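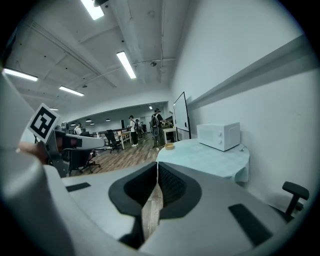
Imprimir | Enviar por correo electrónico

Cuidado de las pinzas de mano: gomas y marcadores

Las almohadillas de goma en V se limpian al terminar cada turno con un paño de microfibra apenas humedecido en agua jabonosa. Nada de alcohol ni acetona: resecan la goma y a las pocas semanas aparecen grietas junto a la unión central. Las migas que quedan en la ranura salen con un cepillo de dientes viejo.

En el taller de Clivow cambiamos las gomas cada 2000 cierres. Lambros Economou las estira hasta unos 3000 si solo se cogen vasos y cuencos; con cubiertos no conviene.

Para cambiarlas:

Apagar la pinza y abrirla del todo.
Tirar de la goma desde la punta, sin destornillador.
Limpiar el asiento y dejarlo secar.
Encajar la nueva por la base y apretar hasta la punta.
Cerrar tres veces en vacío y mirar que las dos caras se toquen en toda la altura.

El marcador cuadrado en blanco y negro se limpia en seco. Si tiene una esquina levantada o brilla por el roce, se imprime otro en papel mate y al mismo tamaño. Después hay que repetir la calibración, aunque el poste no se haya movido.

Las gomas de recambio son la referencia 337 de Wirard. Se guardan planas, en un cajón y lejos del sol.

Imprimir | Enviar por correo electrónico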